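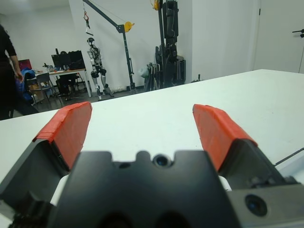
Photo: Kerttu Turunen

3.2 Manager succession and front-office continuity

The second part of the study deals with what happens to front-office routines when a hotel changes its general manager. Earlier work on succession in lodging has mostly used financial outcomes, such as revenue per available room in the year after the change. Those measures respond slowly and are affected by season, local events, and renovation schedules. We therefore used internal records that are produced every shift and that a new manager can influence within weeks.

The sample was drawn from the Motell group, which operates midscale properties under a single set of brand standards. Of its hotels, 24 had a change of general manager during the observation window and met the entry conditions: the property stayed open throughout, ownership did not change, and the outgoing manager had served at least one full budget year. In 12 of these hotels the successor was promoted from within the property. In the other 12 the successor came from another hotel in the group or from a competitor. The even split was the result of matching on room count and market type, and it should not be read as the rate of internal promotion in the group as a whole.

Three sources were combined for each property. The first was the shift log kept at the front desk, in which agents record complaints, room moves, and rate adjustments. The second was the staffing roster, exported from the Cendeck scheduling system. The third was a set of semi-structured interviews with front-office managers and duty managers, carried out by the first interviewer (Abbasi) and coded separately by both authors. Disagreements in coding were settled by rereading the transcript together. Where the log and the roster gave different shift times, the roster was used.

Log entries were sorted into nine categories. Seven were taken from the Pelletier scheme for service recovery and were used without change. Two were added after a pilot reading of 300 entries: discretionary compensation, meaning any credit or upgrade given without a supervisor's approval, and deferred decisions, meaning any guest request held over to a later shift. The pilot entries were excluded from the main analysis.

Figure 3 plots the weekly share of deferred decisions for the two groups, aligned on the date the new manager took up the post. Before that date the two lines follow each other closely. After it, the share rises in both groups, but the rise is larger and lasts longer in hotels with an external successor. In the internal group the share is back to its earlier level by week 9. In the external group it remains above that level at the end of the plotted period.

The interviews suggest one reason for the difference. Agents in the external group often said they were unsure which of the former manager's verbal permissions still applied. Late checkout for repeat guests, parking waivers, and the handling of group no-shows were rarely written down. An agent at the Kakcombe property stated that she "stopped giving anything away until someone told me I could." Agents in the internal group raised the same issue less often, and when they did, they described asking the new manager directly, in most cases during the first few shifts.

Discretionary compensation moved in the opposite direction. It fell in both groups after the change and fell further under external successors. We do not treat this as evidence of tighter cost control. Supervisor-approved compensation rose over the same weeks, and the sum of the two categories showed no clear trend.

Two limits apply to these results. Shift logs depend on what agents choose to record, and a new manager may ask for fuller entries. We checked for this by comparing entry length before and after the change and found no consistent shift, although two hotels in the external group moved to a new log template and were analyzed both with and without the affected weeks. The brand standards are also common to all properties in the sample. Independent hotels, where more of the routine is carried by the manager personally, may show a stronger effect.

The coding guide, as revised in January 2023, is given in Appendix B. Section 3.3 repeats the analysis for housekeeping, where requests pass through a supervisor and the deferred category had to be defined differently.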